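Room attendants wanted to teach a machine to tidy (Traltby)

Ref 607. Posted 9 April 2026

Ginby runs serviced flats, and for years the turnaround between guests has been done by people with trolleys and strong views on hair in plugholes. From July, some of the lighter tidying will be shared with machines supplied by Nuvau. The machines are keen but have never met a dressing table. We need 5 people who have.

You'll spend your shifts in our practice rooms with a hand-held gripper, doing the ordinary business of a room: picking things up, putting them where a guest would expect them, and doing it again. The gripper records how you went about it. Each task is repeated up to 100 times, so a high tolerance for hairbrushes will serve you well. 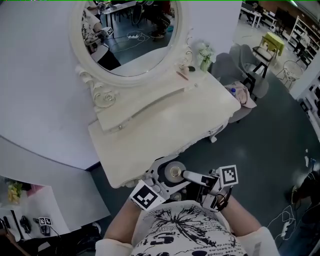
We'd like at least a year in housekeeping, care work or anything else where you've cleared up after strangers. No technical background needed. If you can spot a badly made bed from the corridor, you are overqualified and should apply anyway.

What it means for the jobs we already have: attendants keep their hours and their rates until the end of the contract year, and that's in writing. Bathrooms stay with humans, as the machines have so far been spared them. Two of the current team are moving to room checking, a job that used to be done by whoever was nearest the door. Past that we don't know, and we would sooner say so here than have you hear it in the lift.

Pay is £400 a week for four short days, breaks included. Flat shoes, please.

Send a few lines about yourself to Shireen Modise, Mabuza House, Traltby, quoting the reference. A CV is welcome but she'll read the letter first.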